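**Toltitz bench notes, Monday, started writing at 7 in the evening**

Long one today, so get a coffee. I'm putting it all in the shared notebook because Evelien has asked twice how the head camera is coming along and I keep giving her half an answer over the noise of the bandsaw. 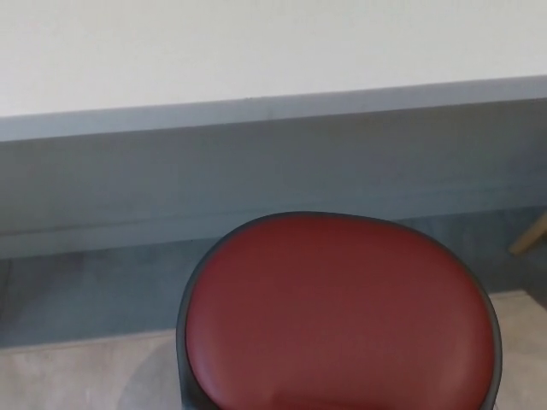 *Head camera, looking down at the red stool by the blue-grey wall.*

So, the head. For those who haven't been in for a while: we're building a slow little helper on wheels that can find a seat in the workshop and push it back to a bench. It's a modest goal and I'm very fond of it. The base is the Stevau kit we bought secondhand, the neck is my own doing (two servos and a bracket I've cut more times than I'd like to admit), and the camera sits up top where a face would go.

I spent most of the afternoon on the pan and tilt limits. The tilt servo reads 1868 with the head level and 2032 at the steepest angle I'm willing to let it reach. I tried going further and the cable starts to press against the back of the bracket, which I don't like the sound of. I've put both numbers in the config with a comment, and I've also written them in pencil on the inside of the neck cover, where they'll still be when I've lost the laptop charger again.

The red stool is a lovely thing to practice on. Strong color, dark rim all the way down both sides, and everything near it is grey or beige or off-white, so even my very simple color threshold picks out the seat. I know this is cheating a bit! The other seats in the shop are nowhere near as polite. But I wanted one easy win before moving on to the hard ones, and I think that's fair after the week I had with the wheel encoders.

What I want to fix first is the horizon. Look at the pale trim along the top of the lower wall: lower on the left, higher on the right. I had been using that trim as a check on whether the camera is mounted straight, and I got quite cross with the bracket before I remembered that the robot wasn't facing the wall squarely either. A line on a wall will run at a slant if you look at it from an angle, especially with the head tipped down. So I can't blame the bracket on this view alone. Next time I'll square the base to the wall with the long level, set the head to 1868, and look again. If the trim still slopes, then out comes the file.

Second thing, and this one is for Evelien, who was right. She told me in December that looking steeply down would lose the near edge of the seat at close range, and there it is, running out of the bottom of the picture. The code takes the middle of the red patch as the middle of the seat, so with the near part missing it thinks the stool is farther away than it is. For pushing, that is exactly the wrong mistake to make. My plan is to have it check whether the red touches the bottom row, and if so, to treat the distance as unknown and back up a little before measuring again. Crude, but I can write it in an evening.

I also thought about fitting a curve to the rim. The rim is a nice clean shape, and the part you can see might be enough to guess the rest. The trouble is that the seat isn't a true circle in this view, more of a squared-off oval, and I don't trust my math to sort out how much of that comes from the angle. Parking that one. If anybody enjoys ellipses, please come and find me.

Floor notes. The dark strip along the base of the wall bothers me more than the stool does. It's scuffed and patchy and much darker than the beige, and the floor-finding step stops dead at the join as if it were a step down. I've loosened the brightness limit in the config and left the old value commented out beside it. There's a soft shadow on the beige to the left of the stool too, and I'd like to know that doesn't get marked as an obstacle. Haven't checked yet.

Odds and ends:

- Camera cable measured at 294 mm from connector to connector. I'd like a longer one. Geerts might have them, I'll ask when I pick up the M3 screws.
- Latard motor driver gets warm on long turns. I can still keep a finger on it. Watch this.
- Please don't turn the neck by hand with the power on. I did it myself today and felt very silly.
- The small hex key is in the blue mug now.

Next session: square up to the wall, redo the level check, write the back-up-and-look-again bit, then try one of the plain wood chairs and see how badly it goes. Evelien has offered to sit with me for the chair part and I've said yes please. Battery is on the charger, lid open.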